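Visit report: Dimex open day, Clakness
Lovely Maglaya, second year

1. Purpose of the visit

Our group went to the Dimex open day in June as part of the automation module. Each of us had to choose one demonstration and write about it. I chose the two-armed robot handling phones and their boxes, because my project with Dalisay is on packing small goods.

2. What was shown

The demonstration started at 2 in the afternoon. The robot has two arms with a gripper on each, and it works at an ordinary table with the phones and the open boxes laid out in front of it. One arm holds the phone upright while the other comes in from the side. The guide said the hard part is the handover, as both grippers need to agree on where the phone is before either one lets go.
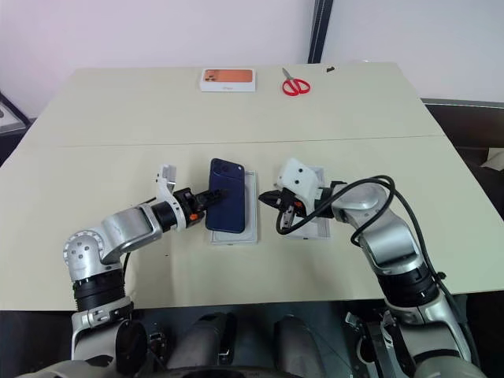 The robot learns from recorded examples in which a person guides the arms. Dimex had collected 1,000 of these for the phone task, and each one took 14 seconds on average. The software is called Vanetau and was written on site. I asked what happens if the box is moved during a run. The guide said small shifts are fine, but a box turned right round still causes trouble.

3. What I noted

The arms moved more slowly than I expected. A person would pack a phone much faster. We were told the speed is kept low for visitors and is set at 75 per cent of normal.

Loose cables on the arms are something I would want to look at in my own design, as they could catch on a box.

4. Use for my project

I will change my plan from one gripper to two. I also need to ask Dimex which gripper pads they tried first, as I ran out of time to ask on the day.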